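Products > Work Cells > Two-Arm Packing Cell

Bemmont Two-Arm Packing Cell

Last updated: 8 Jan 2019
Reading time: 2 min

The Bemmont Packing Cell is a closed bench with two small robot arms, made for customers who want to develop and test packing work with soft bags. A single arm can pick an object very well, but a bag has to be held and opened at the same time, and for this the second arm is necessary. We build the cell at our workshop in Sestcombe and deliver it assembled.

Both arms are mounted at the front of the table and work towards the back wall. The operator stays outside and loads the tray before the run starts. Each arm can be programmed alone, or the two can follow one common program, in which case the controller takes care that they do not collide. The grippers have narrow fingers, because wide ones have difficulty to find the edge of a thin bag. 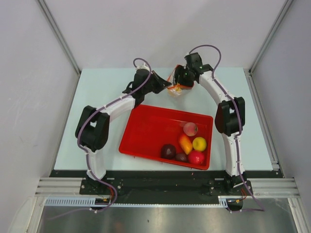 Both grippers at a clear bag with orange-red edging, fruit items in the red tray.

For the first tests we recommend light items with different shapes. Round items and long items need a different grip, and it is useful to have the two kinds in the same tray from the beginning. The tray may be placed a little turned. The software finds its position again at the start of every run, so there is no need to fix it on the table.

What you receive

The cell comes with 2 arms, 2 grippers, the closed housing, the controller and one shallow tray. A pack of 100 bags is also included. The power supply is inside the controller box and works with the usual mains voltages. The cables are guided along the outside of the arms and held with ties. This is not the most elegant solution, but a cable can be changed in a few minutes and without opening a joint.

The complete cell weighs almost 428 pounds, so please check your floor and your door before ordering. It is delivered on one pallet. Our technician needs a free wall socket and a network connection for the installation.

Software

The program Trarurari is installed on the controller. It records the movements of both arms together and can play them again at lower speed - this is very practical when a bag slips and you want to find the moment. Recordings can be exported as plain tables. The license has no time limit, and updates are free until the end of the warranty.

Options

The Gachanja finger set has softer tips and is suitable for ripe fruit and other delicate items. It can be ordered later and is changed with 20 screws in total. A version of the cell with a longer table is in preparation and can be ordered from April.

Please write to our sales office for a quotation, and tell us the size of your bags.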